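Subject: Re: [overseas-tax] Which rate do I use for a foreign account?

Hello all,

I've finally got my return in, three years of it in one go, and I am so pleased with how it went that I wanted to write it all up while it's fresh. Earlier in the thread someone asked:

> I have a small savings account left over from when I lived abroad.
> It pays interest every month. Do I convert each payment on the day
> it lands, or can I use one rate for the whole year? And does it
> matter if I never brought the money home?

Taking the last bit first: in my case it made no difference at all where the money sat. The interest was mine when it was credited, so on the form it went. I'd half believed otherwise for ages and had to go back and put it right.

On rates, I did it both ways in a spreadsheet, the yearly average and the day by day, and the two totals were so close that I happily went with the average. The thing is to pick one and stick with it for every account on the return. I wrote the rate and where I got it at the top of each sheet, so if anybody asks in December I won't be scratching my head. 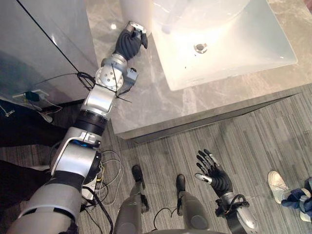

Calholm asked whether the tax already taken by the foreign bank gets knocked off before you convert or after. After! Put the full interest in, gross, then convert the tax separately with the same rate and claim it as a credit. If you enter only what reached your account you lose the credit and the figures won't tie up with the bank's certificate.

And do get that certificate. Mine is with Ticona, who will send one for each tax year if you ask through their secure messages (not by phone, I was on hold through an entire lunch). Their year runs January to December and ours doesn't, so I also asked for plain monthly statements and did the split myself. It sounds dreadful but it was an evening's work with the radio on, and rather satisfying when it all added up.

My total across the lot came to 3,480 before the credit, which was a good deal less frightening than the number I'd been carrying in my head. 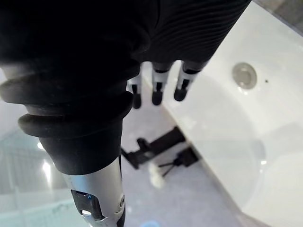 Arm with ribbed sleeve and bellows.

For software I tried 2 packages. Sasar is lovely to look at but wanted a single figure per country, which was no good to me with two accounts in the same place. Tundwood let me list each account on its own line with its own tax, and it prints a page showing every conversion. I loved that page! I've put a copy in with my papers. 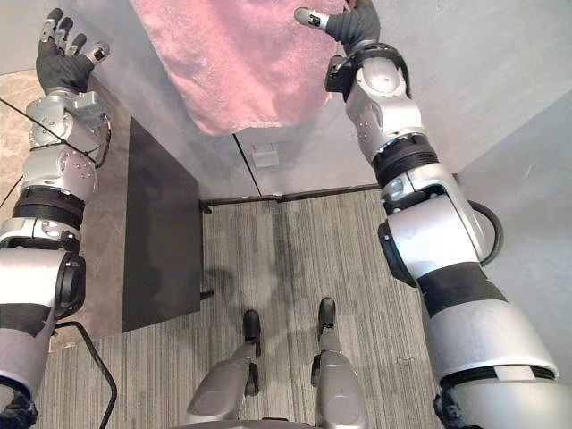

Late returns for the earlier years were the part I dreaded most, and they turned out to be the easiest. I sent a short covering letter saying which years, which accounts and why they'd been missed, with the sums attached, and paid the tax the same afternoon. The interest on top was roughly 3 per cent of the bill. By then I had statements spread out like the fingers on that open hand, one bundle pointing each way, and I'd really recommend sorting them by account first and only then by year. I did it the other way round and had to start again.

I'm happy to send my blank spreadsheet to anyone who'd like it, just reply off list. Still to work out: what to do about the small bonus they paid for opening the account. Has anyone had one of those and put it down as interest?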